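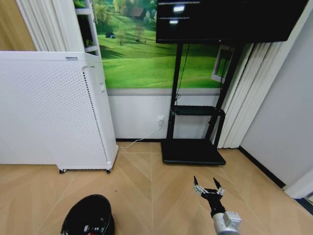

The Room Where the Bottles Go in the Bin

What a small team learned when it began to collect examples for a machine that learns by copying

The first thing Kristof Mertens asks from visitors is to stay behind the line of the door. The second is to not help. "People see a bottle fall and they run to pick it up," he says. "Then the recording has a human hand in it and we must throw it away."

Mertens leads the collection work at Uvura, a company which wants to teach robots the small jobs of a house. He does not write the rules for these jobs. His operators guide the arms through a task from beginning to end, the cameras record what the robot sees, and each complete try becomes one example. Later a learning system at Wikix, the partner firm, studies the examples and tries to find by itself how the movement should go.

The goal for this season is 2000 examples of one task, which is to take a piece of trash and put it in a lined can. When I heard the number I thought it was a lot. Mertens thinks it is small.

"If all 2000 are the same, I have one example," he told me. So the team changes things. The bottle starts in a different position, or the robot comes to the can from a different side. An operator who works too nicely also gets a talk from him, for he wants to see small corrections, a hand that goes a little too far and comes back. The system should learn how to repair a mistake, and it can only learn this if somebody made one.

The room itself stays mostly as it was. It has a television on a stand, an air purifier on wheels, curtains, and a wall with green hills on it. Shiny screens and busy walls are difficult for a camera, and Mertens is happy to have both. A home is full of such things.

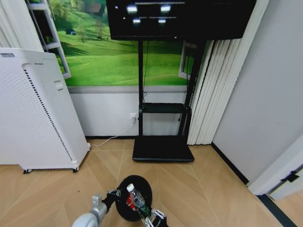

BRESIA, June

By the time of my second visit the work has a rhythm. One operator drives, another one sits by the screen and writes a short label for each part of the try: reach, grasp, carry, release. The labels are boring to write and they cause the most arguments. When does a reach become a grasp? At Uvura the answer is the moment when the fingers begin to close. At Wikix it was, until spring, the moment when they touch. Both teams needed 4 meetings to agree, and the older recordings had to be labeled again.

A clear bottle is one of the objects the operators like the least. Light goes through the plastic, and the edge is hard to find in the recording. A cap and a colored label give the system something to hold on to, so to say. Mertens keeps these tries separate and looks at many of them himself in the evening, at half speed, with a cup of tea.

He also explained to me why one view is not enough. The camera at the head knows where the furniture is, but in the last part of the movement the arm can hide the object from it. The small camera at the wrist sees very little of the room, and it sees very well what is in front of the fingers.

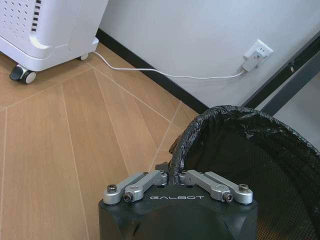 The bag is a problem of its own. It is soft, it shines, and it never has the same shape two times. In the first weeks the operators folded it very carefully over the rim, until Mertens asked them to do it the way they do it at home.

The Cuypers archive, where all the recordings are stored, held 3699 files when I looked over his shoulder. Many of them are short tests or tries which were stopped in the middle. He does not delete the failed ones. They get their own folder, and a colleague at Wikix has asked for it already.

At five o'clock the operators changed places, and Mertens moved the bin one step to the left.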